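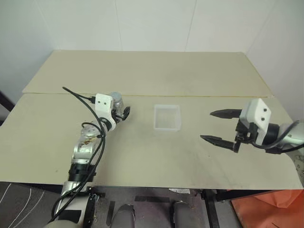 Fashion Merchandising, Unit 4: Skirt Lengths, Hems and How to Talk About Them
Course handout, June session

Welcome back! Last time we got through necklines and sleeves, and now we come to my favorite part of the whole course, the bottom half of the garment. Bring a tape measure to the studio hour and wear shoes you can stand in, as we'll be pinning hems on the forms for most of it.

Why length gets a unit of its own

Ask a shopper what she wants in a skirt and she'll usually start with color. Ask her what was wrong with the last one she sent back and she'll talk about length. Too short to sit down in, too long for flats, fine at home and then strange in the hallway mirror at work. Length is where the size chart and the real body have their biggest argument, and if you can talk about it clearly on a product page or on the shop floor, you're already ahead of a lot of people who do this for a living.

The terms

Mini: the hem falls at mid-thigh or higher. Usually cut straight or in a slight A-line. A mini with a lot of flare lifts when the wearer walks, so check it in motion before you write a word about it.

Above the knee: a hand's width up from the kneecap, more or less. Old catalogs call this "short," which makes for some confusing reading if you're doing the archive assignment.

Knee length: anywhere on the kneecap itself. Pencil skirts live here. They also need a vent or a slit, and the height of that vent belongs in your product copy.

Midi: from below the knee to the middle of the calf. A huge range! Two skirts can both be called midi and look nothing alike on the same person. This is the category where I want to see an actual measurement from you every single time.

Maxi: ankle to floor. Say which. "Maxi" alone leaves the customer guessing about whether she needs heels.

High-low: shorter in front, longer in back. Give both numbers, front first.

How to measure

Lay the skirt flat, face up, closed at the waist. Measure at center front from the top edge of the waistband to the bottom of the hem. Do it again at center back. If there's a curved hem, measure the side seam too. Write all of them down, even when they match.

Some brands measure from below the waistband. Parnberg does this, for instance, and their skirts always look shorter on the chart than they do on the rack. When you compare two labels, check which method each one uses before you decide that one runs long. I lost a good part of an afternoon to this once and I'd love to spare you the same thing.

A worked case

Let's take the bias-cut satin skirt from the Strömberg line sheet we looked at in Unit 2. The center front length is given as 92 cm in a size medium. On a customer who is 5'9" that lands at mid-calf or a bit below. On a customer who is 5'2" it is close to the ankle, and if she wears it low on the hip it will be nearer still. Same skirt, same size, same photo on the website, and two completely different outfits.

Now compare the pleated skirt on the same sheet, 67 cm. Many of you called this one a midi in your homework, and I see why, given that the model in the lookbook is wearing it on the hip. At the natural waist it is knee length on most people. So the word you choose depends on where the waistband is meant to sit, and that has to go in the copy as well.

Try it yourselves with the Nirkov wrap skirt on page 2 of the packet. It ties at the side, so the front edge shifts depending on how tightly it's wrapped. What would you tell a customer about the length? There are several good answers and I'm excited to hear them.

Bias cut: a special warning

Fabric cut on the bias stretches under its own weight. That's the beauty of it, all that lovely drape and swing, and it's also why a bias skirt should hang for at least a day before anyone marks the hem. A bias skirt measured flat on a table will give you a shorter number than the same skirt on a hanger. Note which one you used.

Hem finishes you should be able to name on sight

Blind hem. Stitches barely show on the right side. Tailored skirts, wool, anything dressy.
Rolled hem. Very narrow, good for chiffon and other light fabrics. Adds almost no weight.
Faced hem. A separate strip of fabric turned to the inside. Useful for curves and for skirts with no extra length to turn up.
Lettuce edge. Stretched while it's stitched so that it ripples. Knits only, please!
Raw hem. Left unfinished on purpose. On denim it will fray further in the wash, and the customer should hear that from us first.

Also look at the depth of the hem allowance. A deep hem lets a skirt be let down later, and shoppers who sew (there are more of them every year, which makes me very happy) will thank you for mentioning it.

Pricing note

The Pelelo tiered maxi retails at $139, and several people asked why it costs so much more than the plain maxi hanging beside it. Look at the hem of each tier. Every tier is gathered and joined to the next, so every one is wider than the one above, and the bottom edge is enormous. More yardage, more stitching, more time at the machine. When a garment has that much work in it, put the work in the copy. "Three gathered tiers with a rolled hem" tells a shopper far more than "flowy."

Words to retire

"Flattering." On whom?
"Perfect length." See above.
"Flirty." Fine in conversation, but it tells nobody where the hem is.

Studio hour

Work in pairs, one form per pair. Pin the muslin skirt at knee, mid-calf and ankle, and sketch each one with a flat shoe and again with a heel. Then move the waistband down to the hip and repeat the mid-calf version. Keep your sketches; we'll use them for the copywriting exercise.

For next time

Read the chapter on pleats and gathers. Measure three skirts from your own closet or a friend's, and write two sentences of product copy for each, with the front length, the back length and the waist position included. Typed or handwritten, both are fine. We start at 9:30 a.m., in the studio again, and there will be fabric swatches to take home.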